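Skinora Returns Room: Gallery

Posted by Nataša Matić
Filed under: Warehouse, August

Skinora moved its returns work into the back half of the Perić building this summer. Parcels that used to be opened next to outbound packing now have their own room, with separate benches and shelving. Several people in the office asked what the new setup is like, so the page starts with notes on each area. The picture is from the scanning bench.

Receiving door
Returns come in twice a day, at 7 a.m. and again after lunch. The busiest intake so far was 1,114 parcels. Cages are parked along the left wall until a bench is free.

Sorting shelves
The shelves came from the old Ilar stockroom and were cut down to fit under the pipes. Each bay is 90 cm wide. Labels follow the Gekumix order codes, so please don't swap them between bays.

Repacking table
Items that can be resold get a new bag and go back to stock. The drawer underneath has tape, blades and spare labels. The tape rolls are the 900 m kind, and the old dispensers don't fit them.

Scanning bench
Bags are handled one at a time on the base plate, then sent to the shelves by code. Crates stay on the left side of the stand.
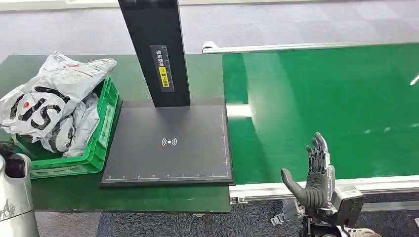
Scanner stand on the green-topped bench, with white mailing bags in the crate beside it. The small yellow sticker on the column says "place facing up."

Questions about the room layout can go to Nataša at the returns desk. Shelf label requests should include the bay number.

Back to all galleries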